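Posted in September | By Keith Garside
Filed under: Talks & Slides, Automation

Speaker notes, Hilton session, second slot after lunch

Start without the title slide. Ask for hands: who has been told this year that a robot can "just be shown" a job? Keep hands up if the robot then did the job in your building. Wait. Don't fill the silence.

My position, so they don't have to guess. I think showing is a decent way to teach a machine. I think the word "just" is doing a lot of unpaid work.

Two ways people do it. First is remote control. Operator sits at a station, robot copies. I spent 3 weeks with the Londlow rig and my wrists still remember it. Good point: whatever you record, the robot has at least physically done once. Bad point: it's slow, you feel nothing through the handles, and operators start moving like robots. They stop tugging and smoothing. They pick the corner that's easy to see over the one they'd grab at home.

Second is by hand. You hold the gripper yourself, camera on it, and do the chore. Much faster, and people move more like people. The vendors love this part. (Slow down here, I rushed it last time.)

What goes missing is the arm. My shoulder can get me over a mattress. My knee can go on the mattress. The recording keeps the path of the gripper and drops the knee. Kurek's sales sheet calls this "embodiment free." I'd call it a bill somebody else gets later.

Now cloth, which is where I want to spend the time. Everybody demos a block in a bowl. A block has one shape. A blanket has a new one every time you breathe on it. Pinch it at one side and the folds run off across the whole thing, and the corner you wanted next is now somewhere underneath.

Two hands make it worse. Each gripper has its own view, and the left one often has no idea what the right one is holding. A person knows without looking. You feel the pull. Ask the room what the recording has in place of that pull. I've had 2 good answers ever, both from people who fold laundry for a living. 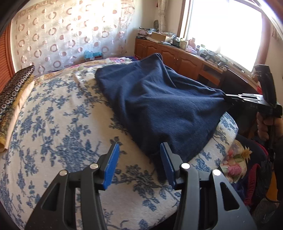

Then there's the room itself. The Drundosari people told me their training homes were "varied," and I asked how. Different sheets, mostly. Fine, patterned sheets are a real test, since a busy print can hide an edge. But varied also means sun straight through a window, furniture too close to the bed, stuff piled on every ledge. If a pitch only shows you bare white rooms, ask to see the other ones.

Questions to hand out (put on slide, don't read aloud):

How many takes did you throw away, and who decided?
Was the person demonstrating the same person in the test?
What happens when the first grab misses?
Does the 9 out of 10 on your chart include resets by a human?

On that last one: I was shown an 8 that became a 3 when the operator was asked to keep his hands in his pockets. Tell it plainly, no company name.

If someone says more data fixes it, agree that it may. Then ask more of what. Another thousand clean folds teach it clean folds. I want the fumbled ones kept, with the recovery left in.

Skip the humanoid video if we're past the half hour. Leave time for the guy from facilities, he always has a question about fitted sheets.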